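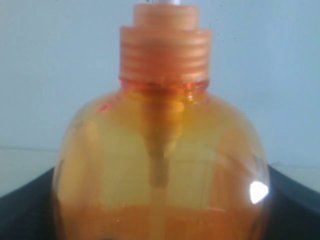

Figure 3. Round soap dispenser in tinted orange plastic, with the ribbed collar and the dip tube showing through the body.

3.2 What people keep by the sink

I went into the Dromwood kitchens expecting to write about sponges, and came out with pages and pages on soap. Everybody had an opinion! Of the 674 diary entries Elmarie Hlongwane and I coded, soap came up more than any other thing on the draining board, and mostly it was the bottle people wanted to talk about. They liked a see-through one (Figure 3) — you can tell at a glance when it's running low, and a bright colour is easy to spot behind the washing-up. A ribbed collar got kind words too, mainly from people who refill theirs and have to unscrew it with slippery hands.

Themba Baloyi read the Draltby diaries separately and found much the same, though his households grumbled more about pumps that stick. I come back to those grumbles in Section 4.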